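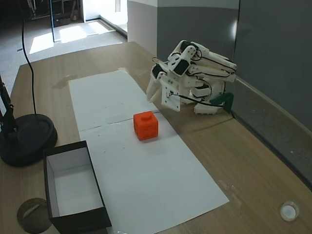
Looking After the Hand Cell: Questions We Keep Getting

Maintained by Aoife Mac Mathúna. Complaints to Ebuka Lawal, who enjoys them.

Why is there paper on the table?
Wood grain confuses the color threshold, and white paper doesn't. Lay it flat, and keep the orange block clear of the seam. A seam under the block gives you a tilt, and a tilt gives you an afternoon of blaming the software.

Can I swap the paper when it gets specks on it?
Please do. Specks are harmless until one lands where the detector is looking for an edge. We change the sheet every 102 cycles, a number Yutong Cheng arrived at by a method she has declined to share.

What are the pen marks for?
They're start positions for the block. If you add one, write it in the Lirnadon log. Marks that aren't in the log have no official existence and will be treated accordingly.

The fingers curl when the power comes on. Is it broken?
Probably not. The servos go to their last stored position, and the last person stored a fist. Run the open routine from the Skerine menu before you put your own fingers anywhere near it.

How do I check the two-finger gripper?
Close it slowly on nothing and look at the notches from the side. They should face each other all the way in. If one sits higher, loosen the finger, reseat it, and tighten it again with the short driver. The long driver gives you more torque than the plastic deserves. 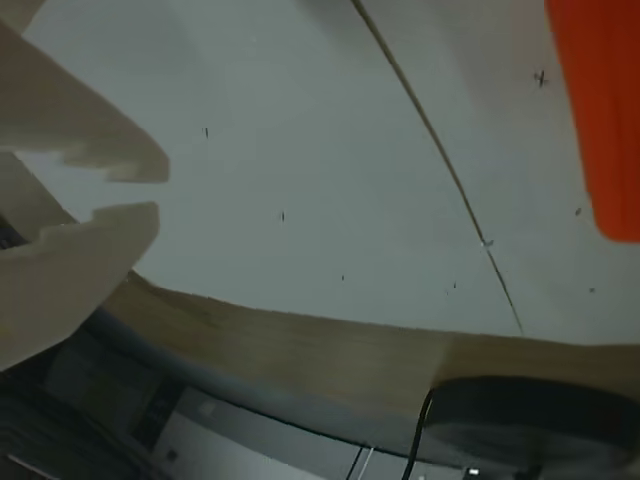

Do that check with the arm stopped over the table, low enough that a dropped screw lands somewhere you can find it. Screws that reach the carpet belong to the carpet. Spares are in the Buvon drawer, in bags of 8.

How tight should the screws on the hand be?
Snug, then stop. Lesego Mokgethi has reprinted two finger segments since May and would like a quiet summer.

A servo is buzzing. Now what?
Cut the power and look for a wire pinched between segments. Reroute it along the back of the hand with enough slack for a full curl. If it still buzzes with a clear wire, swap the servo and label the old one DEAD. A drawer of unlabeled servos is how we lost most of last spring.

Can I leave my coffee on the table?
No.

Who do I call after six?
Adoración Escobar, if something is smoking. Otherwise, write it in the log and go home.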